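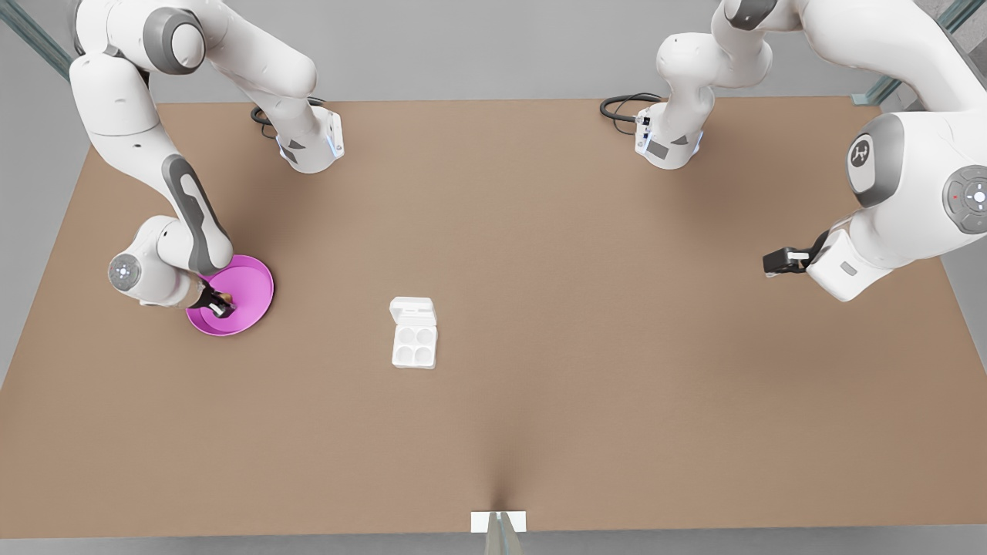

Figure 1. Two robot arms, a plate and an egg carton.

3.2 Reader reports

The archive of Lutent, a small publisher of crime novels, keeps 47 reader reports on first manuscripts. We coded 30 of them; the others have no signature. In 11 reports the reader advises to refuse the book, but the editor bought it — mostly after a second reading by Sundaram. Çetinkaya and Uysal coded the reports separately and discussed each difference until they agreed on one code.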